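Laborbuch Manipulation, Versuchsfläche Ullell
April 2026
Thema: Bedarfsplanung Hände, Kabel, Verbrauchsmaterial (Projekt Nivura)

Stand nach Durchsicht der alten Liste vom Februar: Die Liste ist in der Form nicht mehr brauchbar. Sie wurde geschrieben, als noch der Parallelgreifer Hauptwerkzeug sein sollte, und enthält Greiferbacken in drei Breiten, die wir nicht mehr benötigen. Positionen gestrichen, Rest übernommen und neu sortiert nach Ausfallrisiko statt nach Preis.

Freigabegrenze ohne Vergleichsangebote bleibt bei 2.000 Euro netto je Bestellung. Alles darüber geht über den Einkauf und braucht zwei Gegenangebote. Für die Hände ist das nicht zu vermeiden, für Finger und Kabel schon, sofern wir getrennt nach Lieferant bestellen. Nicht künstlich stückeln, das fällt bei der Prüfung auf und war letztes Jahr schon Gegenstand einer Rückfrage.

Hände. Angebot Urar liegt vor: eine rechte und eine linke Hand, gleiche Bauform wie im Einsatz, ohne Steuergerät. Lieferzeit 17 Arbeitstage ab Auftragsbestätigung. Frage ist, ob ein komplettes Ersatzpaar oder nur Baugruppen. Die Fehlerliste spricht eher für Baugruppen. Ausgefallen sind bisher die Fingerspitzen (Belag), danach der Daumenantrieb rechts, danach lange nichts. Handflächenplatine und Gehäuse kein einziges Mal. Ein Ersatzpaar im Schrank bindet Geld und altert beim Firmwarestand mit. Andererseits dauert der Daumentausch bei uns einen halben Tag einschließlich Referenzfahrt, und in der Zeit steht der ganze Aufbau.

Vorläufige Entscheidung: eine rechte Hand komplett, für links nur Finger und Daumen als Baugruppe. Rechts hat mehr Laststunden, das ist im Zähler deutlich zu sehen. Wartungsintervall laut Handbuch Urar 200 Betriebsstunden, bei uns eher früher, da der Belag an den Spitzen bei glatten Objekten schneller leidet. Intervall im Wartungsplan noch nicht geändert, erst Belagdicke an beiden Händen messen.

Objekte. Zwei Klassen bestimmen die Anforderungen an die Hand: folienverpackte Snacks (leicht, nachgiebig, spiegelnd) und liegende Getränkeflaschen (schwer, rund, rollen weg). Dazu der Einkaufskorb, an dem sich Rand und Gitter ganz unterschiedlich fassen lassen. Wer Fingerspitzen bestellt, bitte beide Klassen im Kopf haben. Der weiche Belag ist für Tüten angenehm und für Flaschen Verschleißmaterial. 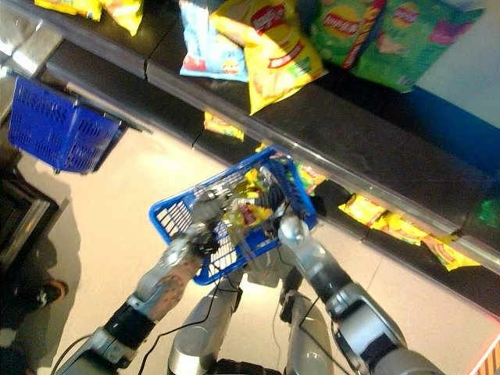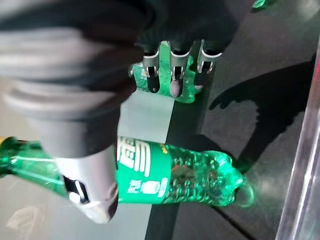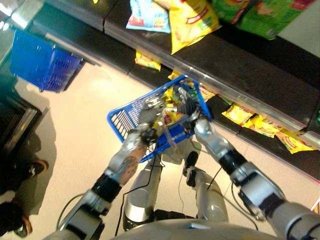 Fingerspitzen daher in beiden Härten anfragen, Preis je Satz bei Urar 97 Euro, harte und weiche Ausführung gleich. Vier Sätze weich, zwei Sätze hart. Falls Mischbestückung zulässig ist (Daumen hart, Finger weich), wäre das die bevorzugte Variante, steht aber im Datenblatt nicht ausdrücklich. Anfrage an den technischen Support formulieren, nicht an den Vertrieb.

Kabel. Die Leitungen an den Unterarmen sind die Position, die mir am wenigsten gefällt. Sie laufen außen und haben zu viel freie Länge. Bei tiefen Greifposen nahe am eigenen Bein bleibt wenig Abstand, und die Bahnplanung kennt die Leitungen nicht. Optionen:

a) Leitungen kürzen. Kostet fast nichts, schränkt aber den Drehbereich am Handgelenk ein. Müsste vorher mit der größten genutzten Auslenkung abgeglichen werden.
b) Textilschlauch mit Klettverschluss, Befestigung an den vorhandenen Gehäusekanten. Günstig, schnell wieder offen. Lieferant Guo, Muster ist kostenlos.
c) Geführte Leitung in Kunststoffkette. Zu steif am Ellbogen, verworfen.

Wir nehmen b) und bestellen zusätzlich einen Satz fertig konfektionierter Leitungen bei Guo auf Vorrat. Steckverbinder vor der Bestellung noch einmal gegen die Zeichnung prüfen, die Belegung wurde mit der letzten Revision gedreht. Beim letzten Mal haben wir Leitungen mit alter Belegung bekommen und selbst umgepinnt, das will ich nicht wiederholen.

Kameras. Die Handkamera bleibt. Die Schärfe im Nahbereich ist begrenzt, für die Kontaktphase reicht sie. Ein Modell mit kürzerem Mindestabstand gibt es, baut aber höher und kollidiert mit der Handwurzel. Nicht in die Planung aufgenommen. Polfilter für die Kopfkamera dagegen aufnehmen, Folienverpackungen und Metallkanten erzeugen helle Flecken, die der Tiefenschätzung schaden. Erst einen beschaffen und messen, wie viel Licht verloren geht. Die Belichtungszeit ist schon jetzt an der oberen Grenze, mehr bringt Bewegungsunschärfe.

Verbrauchsmaterial. Wurde bisher aus der Handkasse bezahlt und nirgends geplant. Es summiert sich. Snacktüten verlieren nach vielen Griffen die Form, die Folie wird weich und die Naht geht auf. Ab dann sind die Griffdaten mit denen einer frischen Tüte nicht mehr vergleichbar. Vorschlag: Jede Tüte bekommt ein Datum auf die Rückseite, Tausch nach festem Plan und nicht nach Augenmaß. Sorten gemischt kaufen, damit Farbe und Format streuen. Flaschen halten länger, das Etikett leidet zuerst. Flaschen immer gefüllt und verschlossen verwenden, leere verhalten sich beim Anfassen vollkommen anders und gehören in eine eigene Versuchsreihe.

Eigene Kostenstelle für Lebensmittel als Versuchsobjekt ist beantragt. Rückfrage der Buchhaltung war, ob es sich um Bewirtung handelt. Nein. Antwort mit Stückliste geschickt, Rückmeldung offen.

Körbe: zwei nachbestellen, unbedingt gleiche Bauform und Farbe wie vorhanden. Die Randdicke geht in die Griffvorgabe ein. Ein Korb aus dem Baumarkt mit dünnerem Rand hat beim Vorversuch schlecht gehalten, der steht jetzt in der Werkstatt und dient als Ablage für Werkzeug. Dort lassen.

Regal und Tisch. Regal ist in Ordnung, keine Neubeschaffung. Für die dunkle glänzende Tischfläche ist eine matte Auflage vorgesehen, graue Dämpfungsmatte aus dem Bestand probieren, bevor etwas gekauft wird. Schatten der Hand und Spiegelung liegen auf so einer Fläche dicht beieinander, die Segmentierung trennt das nicht sauber. Gegenargument aus der Besprechung: Im späteren Einsatz gibt es solche Flächen auch. Stimmt, also beide Zustände aufnehmen und in den Metadaten vermerken. Feld dafür im Protokoll fehlt noch.

Sicherheit. In der Planung stand ein Lichtvorhang für den Arbeitsbereich. Angebot ist teurer als erwartet und deckt die Regalseite nicht ab. Alternative: zweiter Funk-Not-Halt und Bodenmarkierung mit festem Abstand für die Begleitperson. Muss mit der Gefährdungsbeurteilung abgestimmt werden, vorher keine Bestellung. Der Funk-Not-Halt selbst ist unstrittig und kommt in die erste Bestellrunde. Ersatzakku dafür gleich mit.

Reihenfolge der Bestellungen:

1. Urar, Fingerspitzen weich und hart. Unter der Freigabegrenze, kann sofort raus.
2. Guo, Textilschlauch und konfektionierte Leitungen. Nach Prüfung der Belegung.
3. Funk-Not-Halt mit Akku.
4. Polfilter, ein Stück, zum Messen.
5. Körbe und Snacks, sobald die Kostenstelle steht. Bis dahin weiter Handkasse, Belege bitte in die Mappe und nicht in die Schublade am Messplatz.
6. Urar, rechte Hand komplett plus Baugruppen links. Über den Einkauf, Gegenangebote nötig. Bauformgleich liefert sonst kein anderer Anbieter, deshalb Begründung für Einzelvergabe schreiben. Vorlage vom Armtausch lässt sich anpassen.

Offen:
Belagdicke messen, beide Hände, Wert mit Zählerstand ins Wartungsblatt.
Mischbestückung bei Urar klären.
Größte Auslenkung am Handgelenk aus den Logs ziehen, getrennt nach links und rechts.
Klären, ob Nivura die Hand als Investition oder als Ersatzteil führt. Als Ersatzteil wäre sie im laufenden Jahr voll abrechenbar, als Investition nur anteilig. Davon hängt ab, ob noch Geld für ein zweites Steuergerät übrig ist.
Alte Greiferbacken aus dem Schrank nehmen und dem Praktikum anbieten.

Nachtrag: Muster vom Textilschlauch ist da. Durchmesser passt am Unterarm, Klettseite trägt am Handgelenk zu stark auf. Schmalere Ausführung bei Guo angefragt.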